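Home | About | Grants | News | Contact

Skastberg Celebrity News Desk – progress report to the Bakker Fund 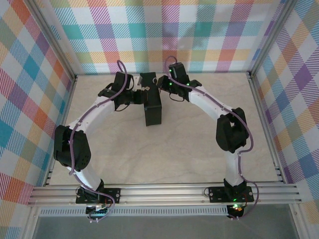
Two robot arms mounted on an aluminum rail, with plaid walls behind.

May 8, 2020
By the desk editor

Hi all – a quick catch-up on where your money has gone since the last report, and where it hasn't gone yet!

The big one first. The weekly entertainment newsletter has hit 4000 subscribers, and 1064 of those signed up after we started the awards season diary. Readers love the red carpet pages (the frocks more than the winners, going by my inbox) and the long interviews are finally holding their own against the gossip.

The Nastley Film Festival was cancelled, so our live coverage went with it. I've moved that part of the travel budget into phone interviews with actors and musicians stuck at home, and we've run 30 so far. Some were terrific. A couple were mostly about sourdough, and I cut those hard.

The photo archive is slower than I'd like. We've captioned and cleared 422 pictures of old premieres, but the Drustircombe theatre collection is still in boxes and I can't get in to scan it. I'd like to push that deadline to September, if you're happy with that.

Spending is under budget, mainly on travel. I haven't hired the second sub-editor yet and I'm feeling it – my spelling of soap stars' names is not what it was.

Could you let me know about the archive date when you get a minute?

Related reports
Awards season diary: how we planned it
Clearing old premiere photos
Nastley Film Festival coverage plan
Newsletter reader survey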